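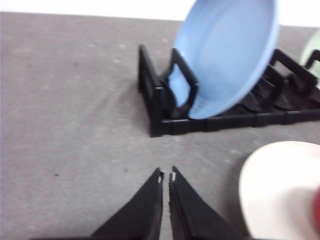
Wrist camera view, tapered fingers nearly closed, blue plate in the rack.

Tapered or flat fingers for plates in a dish rack?

I am comparing two finger sets on the same parallel gripper. Set A is the tapered black pair in the photo. Set B is a flat pair with rubber faces, 30 mm wide. The task is to take a plate off the table and stand it on edge in a slotted rack, then pull it out again.

Set A gets between the dividers without touching them, but the plate pivots about the fingertips once it is lifted. Set B holds the plate square and hits the dividers on the way down. Grip force is 40 N for both. The wrist camera runs at 800 x 600 and the motion blurs when the arm moves at full speed. Should I change the fingers, the force or the camera settings first?
tinell_bench
Mar 18, 2019

Nahuel Rivadeneira
Fingers first. A pointed tip gives you close to a point contact on each side of the plate, and a point contact does not resist rotation about the grip axis. More force helps a little, then it starts to push the plate out if the faces are not parallel.

Keep the taper and change the inner face. We put a soft pad, 12 mm long, on the Demdale fingers and set it back 3 mm from the tip. The outer profile stayed narrow enough for the slots. Grip nearer the center line of the plate as well, so less of the weight hangs off to one side.

For the camera, shorten the exposure and add light before you touch resolution. If the exposure is on auto, lock it. A pale plate close to the lens will pull it down and the black dividers lose their edges. Take the rack pose from a frame with the arm stopped, then move on that pose without updating it.

Check the flex of your fingers too. Close them on a steel gauge at working force and measure the gap at the tip. Ours opened enough that only the back edge of the pad was touching.

podwood77
just use suction, we did plates with a Bloxham cup and never looked back

Nahuel Rivadeneira
Suction works on a smooth plate lying flat. For a plate already standing in the rack, the cup and its mount have to fit between it and the next one. Measure that space before ordering anything. On our rack they did not fit.

tinell_bench
Pads are on, set back 3 mm as suggested. Pivoting is much reduced on the small plates and still there on the large ones. Exposure is locked. I have not measured finger flex yet.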